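Rosdale should replace its old toilets, and the town should pay for it
By Tianyou Luo
22 February 2018

The water board wants to raise rates again in March. The notice that came with my bill says the increase is needed to expand the pumping station on Norkavton Road, which is running close to its limit in summer. I don't doubt that it is. I do doubt that a bigger station is the first thing we should buy.

Most of the houses in Rosdale went up in a short stretch when the mill was hiring, and a lot of them still have the plumbing they were built with. Mine did until two years ago. The toilet in our hall bathroom used five gallons every time someone pulled the handle. The one we have now uses a little over one gallon and does the same job. Our bill went down the next quarter and has stayed down.

I am not a plumber and I had no special interest in the subject before then. But I started asking people on my street what they had, and the answers were much like mine. They knew the toilet was old. They knew it ran at night. They had not replaced it because it still flushed, and because a new one with installation came to more than they wanted to spend on something that wasn't broken.

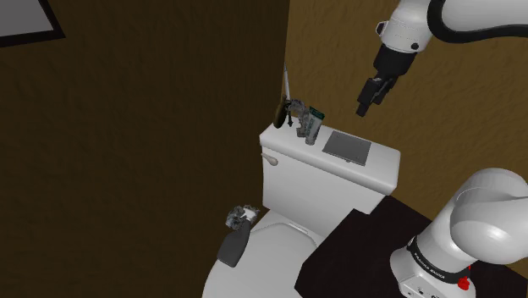 That is a sensible decision for one household and a poor one for the town. Every gallon that goes down the drain has been pumped, treated, and sent uphill to the tank, and then it gets treated a second time on the way out. We all pay for that, including the people who replaced their fixtures years ago.

My proposal is simple. The town offers $156 toward a new toilet to any owner who turns in an old one. The program would be open to the first 900 households that apply. At that size the rebates come to $140,400, plus whatever it costs to run the paperwork. It is real money, but it is a small part of what the board wants to borrow for the station.

I brought this up at the last public meeting. The objection I heard most was that people should pay for their own bathrooms. I understand that. I paid for mine. But we already share the cost of the pipes and the pumps, and nobody on the board calls that charity. If a rebate lets us put off a bigger station for 10 years, or even for five, then the people who never apply for it come out ahead too.

The second objection is better. Renters can't replace a toilet they don't own, and landlords who pass the water bill along have no reason to bother. I would let landlords apply on the same terms, with a rule that they can't add the cost to the rent. Mrs. Jabłońska, who has rented the same apartment for years and is now 74, told me she has asked for a new toilet twice. She pays the water bill herself — her landlord has never seen one.

There are other things worth doing. The board could check for leaks on the older mains, and it could print gallons used in larger type on the bill, where people would see it. Neither one has to wait for the rebate.

The board takes written comments at the Varkar Building until the vote. I have sent mine. I would like to see the station question put off until somebody has worked out how much water we could save first.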